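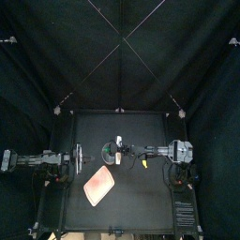 Mayuree Klinhom had promised her mother she would be home by supper, and she had meant it, the way she meant it every evening in October, but the folder said 60 and Ralska wanted 100 by morning. Each one was a little story about tidying, told by her own two hands on the levers and copied down for the learner, which knew nothing yet and which she had grown fond of anyway, as you do with anyone you teach. She looked in at the pink cutting board lying crooked between the two grippers, and thought of her grandmother's kitchen, where nothing had ever lain straight either.

"You're being too neat," said Enda Ó Flaithearta, coming in with the tea (he always made it far too strong, and she always drank it). "Let it see you fumble a bit, love. It'll need to know how a person puts things right."

So on the next one she went slowly, and missed, and went back for it, and she saved that one along with the others and reached for her cup.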